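Plekent Folding Drying Rack
Cedow Home > Laundry > Airers and racks > Plekent

In stock. Delivered flat in one box.

The Plekent is a floor-standing clothes airer for people who don't have a garden, or who do have one and live somewhere it rains on it. It opens in one movement, holds a full machine load with room left over, and folds down to 90 mm deep so it can go behind a door or down the side of a wardrobe. We've sold airers for a long time and this is the one most of us have at home.

It was drawn up from scratch after we stopped making the old Krishnan rack. Plenty of you wrote in when that went (one letter ran to four pages, with drawings!) and the same two grumbles came up again and again: the top rails sagged in the middle once jeans were on them, and the legs crept apart on a hard floor. Both are sorted. The top rails are now a thicker tube than the lower ones, and the legs have a crossbar that drops into place by its own weight as you open the rack. There is no catch to find and nothing to pinch your fingers in.

What it's like to use

Stand it up, pull the two sides apart, and let the crossbar drop. You'll hear a click. The wings lift separately, so if you've only got a few tea towels and a shirt you can leave both of them down and the rack takes up very little floor. With one wing up it fits nicely along a bath. With both up it is a big old thing, 186 cm from tip to tip, so do measure first.
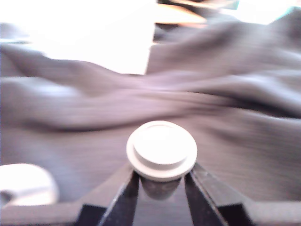
The rails are spaced wider on one side than the other, and that was argued over for months. Narrow spacing looks generous in a shop because you get more rails, but thick things dry badly when they're hung close together, and towels are the worst for it. So the left wing has the close rails, for socks, pants, baby clothes and anything thin, and the right wing has the wide ones for towels, jumpers and jeans. You can of course ignore all this and hang things wherever you like. It does make a real difference to how long a bath towel takes, though.

Hangers go on the end bars. There are shallow dips in the tube to stop them sliding into a heap in the middle, seven at each end, so 14 shirts can hang at once without touching the floor. Long dresses will still trail if you're using the standard legs. The taller legs (see Extras) fix that.

Sheets and duvet covers

A double duvet cover is the test we put every airer through, and most of them fail it. Ours goes over both raised wings like a tent, with air underneath, and it doesn't need refolding halfway through. A king size cover is better folded once lengthways. Fitted sheets are a nuisance on any rack - we find it easiest to hang them by two corners from the end bar and let the rest lie over the wide rails.

If you're drying bedding in a cold room, turn it once. Put the rack where air can get round all four sides, leave the door ajar or a window on the latch, and give it an hour or two before you add anything else. A small fan on its lowest setting, pointed across the rack and kept well clear of the cloth, helps more than we ever expected. It makes quick work of pillowcases.

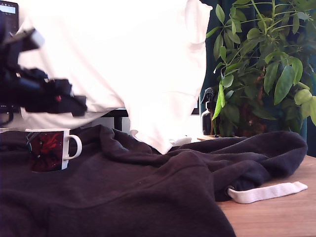 Jumpers should lie flat. Lower the wide wing until it rests level with the middle shelf, put a towel down, and spread the jumper on top with the sleeves folded in. Heavy wool can take a good while in November with the heating off, and there's not much any rack can do about that.

Materials and finish

The frame is steel tube with a baked white coating. We went through a lot of coatings before settling on this one, as cheaper ones chip at the joints and then leave rust marks on your shirts, and once that's happened to you with a favourite shirt you never quite trust an airer again. The joints are nylon. They will feel a little stiff for the first week or so. Please don't oil them, the oil ends up on your washing and the stiffness goes by itself.

The feet are soft rubber and can be pulled off and swapped. On thick carpet some people prefer to take them off altogether, which is fine. On a waxed wooden floor, leave them on and wipe underneath now and again.

Size and weight

Height, open: 104 cm
Width, both wings up: 186 cm
Width, wings down: 61 cm
Depth, open: 55 cm
Thickness, folded: 90 mm
Total drying length: 19 m
Weight: 4.2 kg
Largest load: 20 kg, spread evenly
Colour: white

Please don't put the whole load on one wing. It won't tip if the other wing is down and empty, but it does put a strain on the hinge.

Looking after it

Wipe the rails with a damp cloth every so often, more often if you live near a busy road and dry by an open window. Dust on the rails turns into a grey stripe on a damp sheet. Mild washing-up liquid is plenty. Scouring pads will scratch the coating, and so will wire hangers if they're dragged along the top bar.

If a rail gets bent, you can buy just that rail. They unscrew from the inside with an ordinary cross-head screwdriver. We keep every part for the Plekent on the shelf, and we still have most parts for the Krishnan too, so don't throw an old one out before you've asked us.

Extras

Taller legs, set of four: add 22 cm to the height. They swap with the standard legs and don't need any tools.
Sock bar: clips under the narrow wing, with 24 pegs on short cords. Lovely for baby socks.
Flat net: stretches over the wide wing for jumpers and anything knitted. Machine washable at 30.
Anier cover: a cotton bag with a drawstring, for keeping the rack clean in a loft or shed.
Spare feet, pack of four.

Delivery and returns

The rack comes in a cardboard box with no plastic inside, ready put together apart from the feet. Product code 319. If you try it for a month and don't get on with it, send it back in the same box and we'll refund you, including if it's been used. Wipe it down first if you would.

The Plekent is guaranteed for ten years against rust, broken joints and bent legs in normal home use. Keep your order number, or write it on the sticker under the middle shelf.

Page last updated May 10, 2022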